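Section 4: Oiling and Waxing Your Floor (the way I do it at home)

If you came straight here from the Drandari starter kit, hi! Sections 1 to 3 covered sanding and filling, and I'm going to assume your boards are bare, smooth and vacuumed. If they're only sort of vacuumed, go do it again. I'll wait.

I've used the Mamani hard oil on three floors now, and the steps below are my own routine, which is a bit slower than what's printed on the can.

What you need

One can of Mamani hard oil (the 900 ml size does my living room with a little left over)
A Follonetti floor pad on a pole, white
Cotton rags, more than you think
A metal bucket with a lid, half full of water
Knee pads, if you're over thirty

Before you open the can

1. Turn off the heat a few hours ahead and let the room settle. I did my hallway in January with the radiator going full blast and the oil got tacky before I could spread it.

2. Stir the oil with a flat stick for a good two minutes. Don't shake it. Shaking puts bubbles in and they end up on the boards.

3. Pick your way out. Start at the wall farthest from the door and work back toward it. I know everybody says this and I still once trapped myself by the bookcase with my phone in the kitchen.

4. Try a patch first, somewhere under the couch. Oil warms the color up quite a lot, and boards that look pinkish when bare can go a deep reddish brown. If you hate it, now's the time to find out.

Note: If you sanded finer than the grit in Section 2, the wood won't take in much oil and the color will come out lighter. My friend Somkiat Kongkaew went way too fine on his stairs and had to go back over every tread.
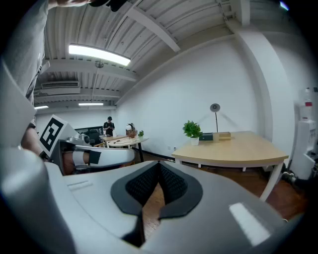
Reddish-brown wood floor.

Putting it on

5. Pour a small puddle, maybe the size of a saucer, and pull it along the boards with the pad. Always go with the grain. Cover two or three boards at a time, full length, so you don't get a lap mark in the middle of the room.

6. Leave it alone for 20 minutes. Make coffee (outside the room, please).

7. Wipe off everything that's still sitting on the surface. This is the step people rush! If your rag slides, there's still oil there. Swap rags often.

8. Let it dry overnight, then do a second coat exactly the same way, only thinner.

CAUTION: Oily rags can heat up and catch fire on their own. Drop each one in the water bucket as soon as you're done with it and put the lid on. Never leave them in a heap or stuff them in the trash.

Waxing

9. Wait two full days. Then rub on the Cirkasex paste wax with a soft cloth, a very thin layer, and buff it once it looks hazy.

10. Walk on it in socks for the first week. Rugs stay rolled up for two, and furniture gets felt pads before it comes back in.

Note: Skip the wax in kitchens and by the front door. It spots when water sits on it, and a third thin coat of oil holds up much better there.

For scratches and water rings, go to Section 5.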